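Do I need to book for the Emstead film nights?

It helps! We have 216 seats and the November screenings filled up early, but we do hold 20 back for the door – so come along anyway and try your luck. 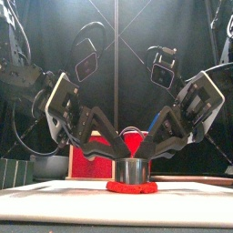 A metal cylinder on a red knitted pad.

Will there be a talk before the film?

Usually, yes. Nosipho Visser introduces most of our features and takes questions afterward, and she's happy to stay as long as you are. Allow 30 minutes on top of the running time.

Are the films subtitled?

All the foreign ones are, and we'll gladly add captions to the rest if you write to us first.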